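Second Progress Report: The Wusberg Street Seed Library
By Morenike Uzor
February
14 shares | 3 comments

Dear friends at the Clotberg Fund,

We are well into our second growing year and I have a lot to tell you, most of it very good. The seed library now has its own corner in the back hall, and people have started coming in just to browse, the way they do in a bookshop.
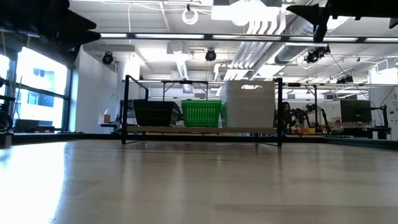
Where we stand

When I wrote to you in the fall, we had a card catalog, a borrowed cabinet and plenty of hope. Since then we have lent out 552 packets of seed, mostly beans, lettuce, squash and tomatoes. Beans are far and away the favorite. They are easy to grow, easy to save, and the kids love shelling them (so do I, to be truthful).

We had aimed for 200 households signed up by the end of winter and we reached that mark with a few weeks to spare. A good many of them have never grown a thing before. One man came in for basil for his windowsill and left with peas, kale and a plan to dig up half his side yard!

The returns have been slower, as we expected. Seed saving takes a full season, and some crops like carrots and beets need two years before they set seed at all. What has come back so far is largely beans and tomatoes, with a surprising amount of dill. If anybody on your side of town needs dill, please write to me.

What we spent

The biggest single cost was the germination testing setup: heat mats, trays with lids, a timer and a good thermometer. We bought these from Arkance after comparing three suppliers, and delivery was quick. Envelopes and labels came next. I underestimated envelopes badly in the first budget. I had priced the plain kind, which let fine seed like lettuce and poppy slip out at the corners, so we changed over to the small gummed coin envelopes and have had very little trouble with them.

Printing came in under budget. The growing guide is four pages folded, in English and Spanish, and the second printing has the frost dates corrected. My apologies to everyone who planted peppers by the first one.

We have not touched the money set aside for the outdoor beds. The ground behind the hall drains poorly at the low end and I would like to see it through one more wet spring before we put lumber in. I hope you will agree to let us carry that amount over.

Classes

We ran 4 evening classes over the winter, and every one of them filled. The tomato class was the loudest. We fermented the pulp in jars on the windowsill for three days, and the smell is something people remember. The class on isolation distances was my favorite, though it sounds dry on paper. Squash will cross with its neighbors very freely, and there were gasps when people understood why last summer's saved zucchini had grown into something like a hard green football.

The D'Amico family has offered us the use of their greenhouse on Thursday mornings through the spring. This is wonderful news. It means we can start trays of peppers and eggplant early and grow out some of the older donated seed to see what is still alive. Some of it was tucked in the backs of drawers for many years, and a few of the packets have handwriting so faded that we will only learn the variety when it fruits.

What has been hard

Keeping records has been hard. People fill in the lending cards when they take seed and forget them when they bring seed back, so we have a shoebox of lovely unlabeled beans. I have moved the return cards to the door and tied a pencil to the clipboard, and February has been better than January.

Moisture worries me too. The back hall is damp in spring. We keep the long-term stock in glass jars with drying packets, and I check them every other week, but a small second-hand refrigerator would settle the matter. I have put a price for one on the attached sheet.

Next

Between now and the summer report we plan to hold the seedling swap, finish testing the donated stock, and choose 2 bean varieties for the whole neighborhood to grow and compare. Voting is open and feelings are already running high. You would be very welcome at the swap, and there will be soup.

With warm thanks,
Morenike Uzor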